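3.2 Collecting demonstrations for bag picking
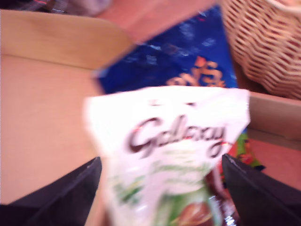 Figure 3. Wrist view during a pick from the mixed snack box.

Soft packaging is the part of our task list we were most eager to get to, and it turned out to be the richest source of training examples in the whole Dorport set. A bag of candy has no fixed shape. It slumps when its neighbor is removed, it folds under a fingertip, and the same bag can offer a stiff handle in one pose and nothing but a slippery bulge in the next. We wanted a policy that copes with all of this from wrist images alone, so we recorded people doing it, many times over, with whatever mess the box happened to hold. Figure 3 shows a typical moment: the two black fingers hold a white Galaxy pouch, blurred by motion, while a blue package and a red, green and orange wrapper are partly hidden behind it. Frames like this one stay in the training set. An early version of our filter threw out any frame whose blur score passed a threshold, and the policies trained on the filtered data were noticeably worse at the lift, which is exactly the phase where the blur is heaviest. Dropping the filter was the cheapest improvement we made all year!

Operators. Demonstrations were given by 4 operators, two at the Dorport lab and two at our Brallbridge site. All of them practiced on rigid boxes before moving on to bags. We gave no script for where to grasp. Operators were asked only to take one item per episode, to move it clear of the box, and to let go over the target container. Leaving the grasp open gave us a wonderful spread of strategies. One operator pinched the crimped seal whenever it was in reach; another almost always went for the belly of the bag and squeezed slowly until the contents shifted out of the way. Both approaches appear in the learned policy, and in Section 5 we show that it switches between them depending on how much of the seal is exposed.

Episodes. In total we kept 1,068 episodes of bag picking, after removing those in which the operator stopped early or the recording software dropped frames. Failed grasps were kept if the operator recovered within the same episode. These recoveries are a small share of the data but they carry a lot of weight: a policy trained without them tends to freeze above the box after its first slip, while the full policy reopens its fingers, backs off a little and tries again. Watching that behavior appear for the first time was a high point of the project.

Box contents. Before each block of episodes the box was refilled from a shared pool of 75 snack items and tipped once to settle them. We did not arrange items by hand, apart from turning the box when the pile came to rest entirely against one wall. Heavy overlap was welcome. In many starting states the only visible part of the target is a corner or a strip of printing, and the operator has to decide whether to pull it free or clear the item on top. We label both outcomes as correct, provided the item named in the instruction is the last one moved.

Backgrounds. The box was placed on several different surfaces and we let other objects stand near it, including baskets of various kinds. An earlier collection, made in February on a bare gray bench, produced a policy that worked beautifully on that bench and almost nowhere else. Hernán Yupanqui suggested letting the surroundings change from block to block, and the gain on unseen tables was large enough that we adopted the practice for every later task.

Instructions. Each episode carries one short text instruction. Iveta Hrnčiar wrote the first batch and the operators added their own as they went, giving 144 distinct phrasings. We left spelling mistakes and odd word order as they were. Item names vary too, since operators called the same package by its brand, its color or what they thought was inside it, and the language encoder handled this variety better than we had dared to hope.

Splits. We hold out whole blocks, so that no box filling is shared between training and test. The held-out blocks include all those recorded with the Petik fingertips, which are softer and slightly wider than the Polák fingertips used for training. Results for this harder split are reported separately in Section 5.3.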